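Clislow Tabletop Demonstrations, data card
Version 2, updated 30 May 2019

Summary

Clislow is a collection of 718 recordings of a person doing small jobs on a table. The person wears a marker cube on one wrist and holds a gripper with a second marker cube in the other hand. We collected it at Plarkell for training policies that use vision, and we share it with the partners of the Majimbun project. Please read the section on known problems before you train anything.

What is in one recording

Each recording has the video from the head camera, the pose of both cubes in the camera coordinates, the opening of the gripper, and a short text that says what the person was asked to do. The text was written before the recording, so in some cases the person did something a little different. We did not correct these texts. If the person stopped before the end, the field "complete" is set to false and the recording is still included.

How it was collected

The operator stands in front of the table and receives one instruction at a time. Objects are put on the table by a second person, who does not follow a fixed plan. We asked only that soft things, such as cloth, appear together with hard things, such as bottles, as often as possible. Both hands may be used. Usually the free hand holds or moves the cloth and the gripper does the rest, but the operator can decide this.
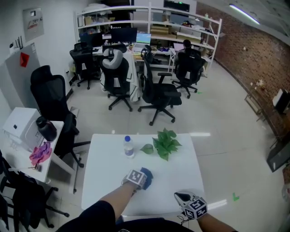
Recordings were made in a normal working office, so the background changes between sessions. Chairs are moved, people sit down at the desk or leave, and the lights are not always the same. We decided to keep this. A policy trained on our first version, which had a plain curtain behind the table, was not useful when Urszula Malinowski tested it in another building.

Splits

The test split has 100 recordings and all the others are for training. The split is by session, so no session appears in both parts. Please do not mix them again.

Known problems

The pose of a cube is lost when it is turned too far from the camera or covered by cloth. Short gaps are filled by interpolation and marked in the field "filled". Longer gaps are left empty.

In the recordings from September the clock of the gripper is late compared with the video. The script fix_clock.py repairs most of them, but check the result by eye.

Left-handed operators are missing. We want to add them in the next version.

Use

Research inside the project only. Faces of other people in the room must be blurred before you show any video outside. The blurring tool is in the Vosteck repository, in the folder "privacy".

Contact

Bríd Horgan for access and questions on the format, Urszula Malinowski for the training code.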